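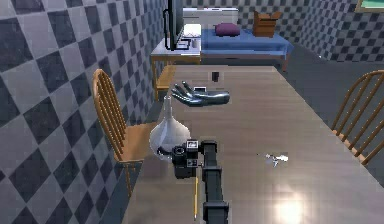

*The long table in the simulator, with the arm over the near end. The funnel and pencil are part of the task set.*

## Robotics club: fall simulation project

October 14, 2020

The Llewellyn robotics club is working in simulation this term. Members run the arm from their own computers and meet online once a week to compare results. The project is called Favero, after the street where the club used to meet, and it continues until the winter break.

The task is simple to describe. The arm is fixed at one end of a long dining table. A program has to move the gripper to a named object, pick it up, and set it down at a different spot on the table without touching anything else. The pencil comes first, then the funnel. Objects farther along the table are left in place for now, and they count as obstacles.

Jianhua Yin built the room over the summer. She started in June with a bare floor and a table, and added the desk, the bed and the chairs later. Several members asked whether the furniture was needed. It is there to give the vision code something to deal with. The first version of our object finder was written against a plain gray background, and it did well there. When the diamond pattern went up on the walls, it began marking wall tiles as objects. Two groups have since rewritten that step so that it finds the table surface first and ignores everything outside it.

The glossy tabletop has been the other problem. Light reflects off the wood in a bright patch, and the finder kept reporting that patch as a small white item. Lowering the shine would have been easy, but the members voted to keep it. Kamrul Kanagaratnam's group now compares two views taken from slightly different positions. A glare spot shifts between them in a way a real object doesn't, and the program drops anything that moves too far. It slows each run a little. The group is looking at whether the check can be limited to bright areas only.

The funnel is harder than we expected. It is see-through, so the back of the chair shows faintly through its edges, and the outline the program gets is often broken into pieces. It is also wide at the bottom and thin at the top, so the choice of where to grip matters. Most programs now go for the neck. One group tried gripping low on the cone and found that the fingers slid upward as they closed.

The pencil is mostly a matter of angle. If the gripper comes down with its fingers in line with the pencil, it misses or pushes it away. Newer members should start with this one. The sample program in the shared folder already does the approach, and only the wrist rotation has to be filled in.

**Results so far**

Each group gets 100 scored runs per object. Across all groups we have logged 600 pencil runs, and 227 of them ended with the pencil in the right place. Most of the failures came from the first two weeks, before the wrist rotation was fixed. Funnel scores will be posted when every group has finished its set. Please don't delete failed runs from your log. We need them to see which step went wrong, and a log with gaps can't be scored.

**Changes to the software**

The simulator was updated last week. If your arm shakes when it is supposed to be holding still, you are on the old version. Download the new one from the club page and copy your settings file across before you start it. The time limit for a single run is now 900 steps, and a run that goes over is scored as a miss.

Staser, the scoring script, also has a small fix. It was counting a run as clean even if the forearm brushed an obstacle, and it only looked at contact with the gripper. It now checks every link of the arm. Some scores have gone down because of this. Groups that lost points may rerun the affected set once.

**Next**

The second part of the project uses a new room called Meloron, with a shorter table and less light. Jianhua will send it out after the funnel scores are in. Programs have to run there without changes to the code, so avoid writing in fixed positions or colors that only work in the current room.

New members can still join. No programming experience is needed, but you will need a computer that can run the simulator. Send a message to Kamrul through the club page and he will put you in a group.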